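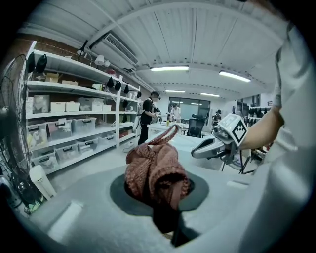
4.2 Where the soft things go

I'll admit I went into this part of the study thinking the clothes would be easy. Clothes fold, bins have lids, job done! The tidying log for the Jarnska room had other ideas. Of the 3,558 put-aways we wrote down over six weeks, 700 were soft items (knitwear, cloths, bags, the odd scarf), and those were the ones that kept turning up somewhere other than the place written on the plan.

The plan, which Witold Duda and I drew up in July, was simple enough. Anything that kept its own shape could go in an open box or stand on a shelf, and anything that didn't should have a lidded bin, preferably low down where you can drop it in without reaching. We also allowed hanging, but only for things with a strap or loop of their own, as neither of us fancied putting up hooks.

What people did with it was more interesting. A folded cloth nearly always went where we'd asked. A chunky knit hardly ever did, at least not first time. It would be scrunched up, pushed into the nearest opening, taken out again when a sleeve or a strap wouldn't follow, and then left on top of something. I did this myself (more than once, and I wrote the plan). Ribbed knitting seems to be especially bad for it. It gives way under your hand, so you think it's in, and then it springs back the moment you let go of it.

Lids made it worse. With a lidded bin you need one hand for the lid and one for the jumper, and a big jumper really wants both. When Lev Moroz took the lids off three of the lower bins for a week the misplaced knitwear dropped a good deal, though the bins looked a fright by the end of it and he put the lids back. We haven't tried it for longer, and I'd like to.

Seeing through the bins helped less than I'd hoped. You can spot a bright thing from across the room, and people did go straight to it, but a bin full of beige is a bin full of beige. Labels might do better. Ours kept peeling off, so I've got nothing useful to report there.

4.3 The trolley problem

Then there's the trolley. It wasn't on the plan at all. It was meant for moving things between the shelves and the tables, and we'd given it no code in the log, so for the first stretch anything put in it was entered as "in transit". By the second week we had items that had been in transit for days, which is a funny sort of transit.

Looking back through the entries, I think it filled up for two reasons. Big things landed in it as they were too bulky for the bins and too heavy to keep lifting about, and once a big thing was in there the gap beside it looked like a handy place for small ones. A cloth next to an appliance doesn't look out of place, exactly. It looks as if someone's about to wipe something. Flexes were a nuisance too, and I'd now say a flex should be coiled and tied before anything else goes in on top of it. Figure 2 gives an idea of how the space gets shared.

Figure 2. Shopping trolley with a white box-shaped appliance, its thin cord coiled on the lid, and a small dark red cloth held above the floor of the basket.

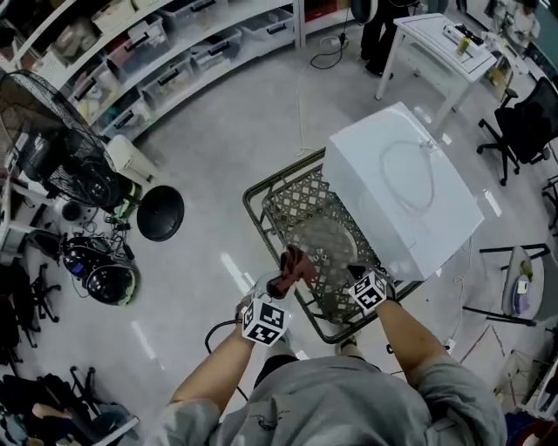
Kazimiera Wysocka, who read this section in draft, thought I was being unfair on the trolley. Her point was that a thing in a basket can be seen and wheeled to wherever it belongs, and a thing in the wrong bin is as good as lost, so we should count the trolley as a proper place and stop grumbling.

I've come round to most of that. In the re-coded log the trolley has its own letter, and an item only counts as misplaced if it's still in there at the end of the day. That took a fair number of "errors" out of the totals in 4.1, mostly cloths. It left the knitwear more or less where it was, so the grumbling about jumpers stands. Radosław Kaczmarczyk re-coded the hanging items at the same time, and those are taken up in 4.4.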